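About the Anddale Centre for Automation Safety

Anddale Centre for Automation Safety is a teaching and testing organisation. It was established to give manufacturers, training colleges and equipment suppliers a place to examine the behaviour of robotic arms before those arms are put to work near people. The Centre operates from two buildings at Anddale, with a workshop on the ground floor of the first and simulation rooms above it. It employs 22 permanent staff and admits students to a certificate course and to a series of short courses for working technicians.

The Centre does not design or sell robots. Its income comes from tuition, from member firms and from testing carried out under contract. Members receive the Centre's bulletin, may book time in the workshop, and may ask for a review of an incident at their own site. All test results are given to the client in full, including results the client may not welcome.

Our history with the Marinho drawer fault

Much of the Centre's present practice dates from a fault recorded on 1/8/19 during acceptance testing of the Zostov arm controller. The test was a simple one. A bench-mounted arm was to open a drawer, place a small block inside, close the drawer and return to its rest position. The sequence formed part of the Marinho task set, which the Centre had used for some years as a general check of reach, grip and placement.

The arm opened the drawer and released it as planned. It then lost its reference for the height of the cabinet top and began its return movement on a path that was too low. The gripper struck the cabinet, the controller read the contact as a successful grip, and the arm continued to drive against the load until the operator used the emergency stop. A wrist joint was damaged and the cabinet was pushed off the bench. The operator was outside the guarded area and was not hurt.

The first report put the fault down to operator set-up. That finding was withdrawn after a second review, and the Centre accepts that it should not have been issued in the form it was. The second review found that the controller held a stored height from an earlier task and applied it without warning whenever a task was resumed after a pause. The supplier was notified and the arm was withdrawn from teaching use until a corrected version of the software had been tested.

The work at the bench

Following the second review, the Centre moved all first-stage testing of drawer and placement tasks into simulation. A fault found there can be repeated under the same conditions, and the positions of the arm, the cabinet and the blocks can be changed between runs. Students learn to read clearances around the gripper and the cabinet, and to record where each object lies before the arm is commanded to move.

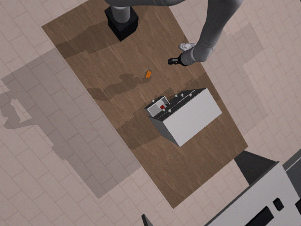
Anddale Safety Bulletin, Issue 14

The original fault was reproduced in simulation over 1672 runs, using the controller software as supplied and then the corrected version. The full record is held by the Centre and may be read by members on request. A task is passed for use on a physical arm only when it has been run with an open drawer, a closed drawer and a drawer left partly open, and when every pause and resume has been checked against the stored height values.

Simulation has its limits. It does not reproduce worn cables, loose fixings or a floor that is out of level, and the Centre continues to require a supervised trial at reduced speed before any task is released. Each trial is attended by a second technician, who has charge of the emergency stop and no other duties.

Reporting and review

The Centre keeps a register of faults, near misses and unexplained stops. Any student, staff member or visitor may make an entry, and entries may be made without a name. The register is reviewed in January by a panel that includes two members from outside the organisation. Incident reviews for member firms are normally returned in up to 4 weeks.

Since the changes described on this page, the Centre's procedure has also been taken up at the Drirken training workshop, where Anddale staff teach the short course in arm recovery and safe restart. Materials for that course are revised whenever an entry in the register shows that an instruction has been misread or left out.

Visits and enquiries

The workshop is open to prospective students and member firms by appointment. Closed shoes are required on the ground floor, and visitors must remain behind the yellow line while an arm is powered. Enquiries about courses, membership or incident reviews should be made to the Centre's front office.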